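I'd expected to spend my visit to the Pinolcombe robotics club watching things with wheels crash into skirting boards. Instead I got a mug of tea, a seat next to the club's student lead and a long chat about tidying a dressing table drawer.

The project is called Belline, and it's the club's entry for the Dredorlow student challenge. Teams have to teach a robot arm one household job from start to finish, and they have to collect their own training footage. Most of the entries, I'm told, go for folding towels or loading a dishwasher. "We wanted something fiddly," the student lead said. "Everybody does towels! With a drawer you've got to open it, hold it, get things out of it, wipe it and put it all back, and you can't knock anything over on the way."

So since August the team have been filming themselves doing just that, from head height, in ordinary bedrooms with ordinary clutter. We sat and went through a batch of it on a laptop — I kept asking for it to be paused, which must have been annoying.

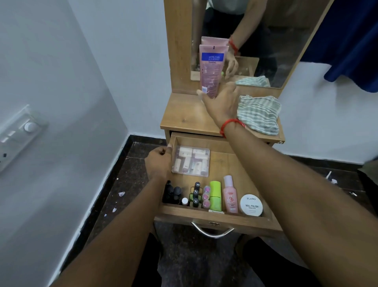

*Drawer open, one hand on its front edge and the other on the pink tube.*

I asked what a robot could possibly learn from somebody handling a tube of lotion. Quite a lot, as I found out. "Look at the other hand," the student lead told me. "You never think about your other hand. It's holding the drawer the whole time, and when we wrote our first plan for the arm we'd forgotten about it completely. We had one arm! We had to go back and ask if we could use 2."

They could, luckily, and the second arm arrived with a different gripper from the first, so a good chunk of the autumn went on getting the pair to agree on where the table was. The software that handles that is something the club wrote themselves and named Lepik. I asked what it stood for and got a blank look, so I don't think it stands for anything.

Then we got on to mirrors. I hadn't given mirrors a thought, but they've been the big headache. The early version of Lepik would spot a bottle, spot the same bottle in the glass, and decide there were a pair of them. "It tried to pick up the reflection. It went straight at the mirror, very slowly and very confidently, and we were all shouting at it to stop." They fixed it by marking where the glass is at the start of each run, which the student lead thinks is a bit of a cheat (I don't, for what it's worth).

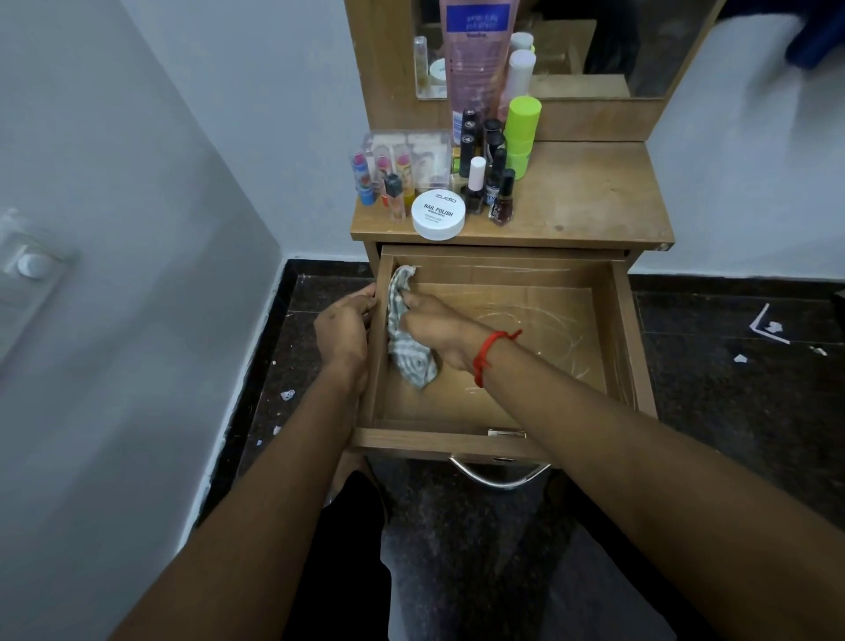 The wiping is the part they argue about most. Some of the team want to leave it out altogether and concentrate on picking things up and setting them down. The student lead is firmly on the other side. "A cloth is never the same shape twice, so it's horrible for the robot, but if you skip it you haven't cleaned a drawer. You've just moved some nail varnish." At the moment the arm can manage the flat bit in the middle and makes a real mess of the corners. People just squash the cloth in with their fingers and get on with it.

How many recordings do you need, I wondered? They set themselves a target of 50 for the challenge, and they label every one by hand, in pairs, with one person watching and the other typing. It's slow going. A new member gets 3 to start with, then somebody more experienced checks them over. "You find out who's patient," the student lead said, laughing.

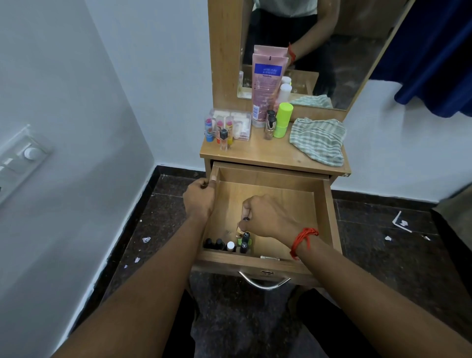

*A small black-capped bottle between finger and thumb, with the drawer held open on the left.*

Small bottles are next on the list. The gripper pads are too wide to get between two of them standing together, so the team are printing narrower ones and trying them out on whatever's been lent by people's sisters. The current best is 6 bottles in a row without a spill, and I was shown the log to prove it.

I asked whether all this had made anyone's own bedroom tidier. "No," said the student lead. "Mine's worse. I look at my drawer now and I start thinking about grip angles, and then I shut it again."

The club meets after lessons and takes new members all year round. You don't need to have done any coding, though they'd be very glad of anyone who doesn't mind labelling.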